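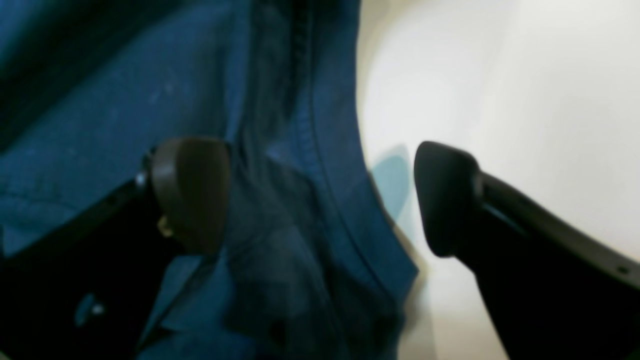
Figure 4. Wrist view during a grasp on dark blue cloth, with the fabric gathered between the two fingers and a stitched seam running down through it.

5.2 Laundry

We come now to the chore that our colleagues ask about most often, usually with a hopeful look, and we are sorry to say that the answer is still a mixed one. Of the 2390 attempts logged at the Ketham site, 474 were laundry tasks: picking a garment from a pile, spreading it on a table, and folding it once across the middle. The Clollo policy completed 345 of these without help. We were pleased with that number, and a little surprised by it, but it deserves a closer look before anyone gives away their ironing board.

Most of the trouble lies in the grasp itself. A mug has a handle, and the handle stays where it is. Cloth bunches as soon as two fingers close on it, and the gathered folds (Figure 4) can hide the very features the policy would like to use. A seam is a helpful landmark when it lies flat. Once it bends around a fold, the planner may take it for the edge of the garment and pull in quite the wrong direction, and we watched this happen more times than we would have liked during the long Tuesday sessions. Dark fabrics were the hardest of all, as the shadows in the creases left the depth estimate with very little to hold on to.

The second difficulty is knowing how many layers have been caught. A person feels this between finger and thumb without giving it a thought. Our gripper reports only its opening width and motor current, and neither one told a single thick layer from two thin ones with any reliability. The Kotby baseline, which regrasps whenever the width reading looks doubtful, was gentler with the garments but so slow that a small basket took most of an afternoon.

Would we leave the system alone with a family's washing? For towels and pillowcases, we think yes, given some patience. Shirts and trousers still need a person within reach, and we return to them in Section 6 with the Chisholm tactile pads fitted.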